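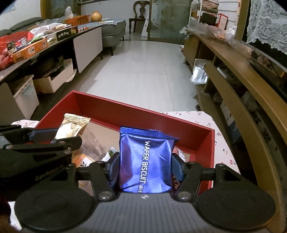

Page last changed: 6 Aug 2023

I have been told to get a snack box. Told by my sister-in-law, by a newsletter I don't remember signing up for, and by the woman who runs the home organizing class at Stoltora, Agata Pellegrini, who charges 10 dollars a session and is very pleasant and has never, as far as I can tell, lived with anyone who eats.

The theory goes like this. You take every small wrapped thing you own out of its bag or carton and put it all in one open box. The box lives on the table where people can see it. Once everyone can see everything, they choose sensibly, they stop opening three bags of the same thing, and the stale stuff at the back of the cupboard gets eaten. Also it looks nice. I think the looking nice is most of it, to be fair to the theory.

So I got a red box, long and open on top, the kind that might have held a gift set once. It was already in the closet. The handout suggests a Cirillo storage tray, and I went and looked at one in the store and put it back. A tray is a box with ideas about itself and I had a box.

Filling it took longer than I expected. I'd been letting the wrapped snacks pile up in a big mixing bowl on top of the fridge, plus a drawer, plus a tote from the Asian grocery that I never fully unpacked in November. Biscuits, wafers, little candies, things from somebody's wedding. I did throw out a few that were past their dates. The rest went in, and for one evening it did look nice, I'll admit it.

Then I weighed it, which is the sort of thing I do. 983 grams, snacks only, without the box. Agata says to weigh or write down what goes in so you can "notice your patterns." I used Priltell, the pantry app she likes, and it wanted a barcode for every single item. Small wrapped snacks mostly don't have one, the barcode was on the outer bag and the outer bag is exactly the thing she told us to get rid of! I wrote to Priltell about this and got a reply thanking me for being part of the journey. I went back to the kitchen scale and a pencil.

10 days later I weighed it again. 459 grams. So more than half of it gone, in a house with two adults, one of whom (me) says she doesn't care for sweets. I don't have numbers for what we ate out of the mixing bowl before, so I can't prove the box made it worse, but I know what I think. On top of the fridge you needed a chair. On the table you need an arm.
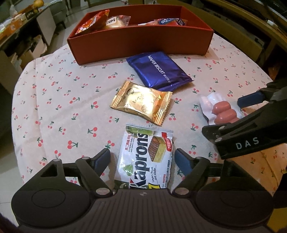
The part of the theory I really don't buy is the part about choosing. Agata's line is that people pick better when they can see what they've got, and what I see with individually wrapped snacks is a lot of shiny foil. Some of it does tell you something. The Kaprons one has a picture of the wafer on the front, with the layers and the pale yellow-green sides, and I can decide whether I want that at four in the afternoon. The dark bluish one says WAFER BISCUIT in capital letters, fine, it's a wafer biscuit. But I can't read Chinese, and the gold one is a gold pillow as far as I'm concerned, and I've never once picked up a gold packet after thinking it over. I pick it up for being gold. You'd need the carton it came in to know any better, with the label I could have pointed my phone at, and see above about the carton.

My husband's cousin Gerardo Mancuso, who stayed with us for part of this, had a different complaint. He says a mixed box turns into leftovers. Everyone takes the two or three kinds they like, the rest sinks, and then you refill on top of it, so the bottom layer is permanent. I argued with him at the time and I've come around some. There was one little packet he moved aside every morning looking for something better, and it's probably still in there.

In fairness, things the box did fix:

The tote is finally empty and hanging on its hook.

I stopped buying more wafers. I'd had no idea how many we already owned.

The drawer is a drawer again, and the Eter jars with the bad lids went into it, which is a whole other post.

The table also looks better, though I'd give the credit for that to the cherry print tablecloth. I like it more than anything else involved, and it hides crumbs fairly well. It doesn't hide wrappers. A basket with a lid was suggested to me in the comments on the last post, and I'm thinking about it, but isn't a basket with a lid just a cupboard you have to dust?

For now I've moved the box to the sideboard, which is five steps away instead of zero, and I'll weigh it again when I remember. The second session at Stoltora is on spices. The handout says to take them out of their original containers.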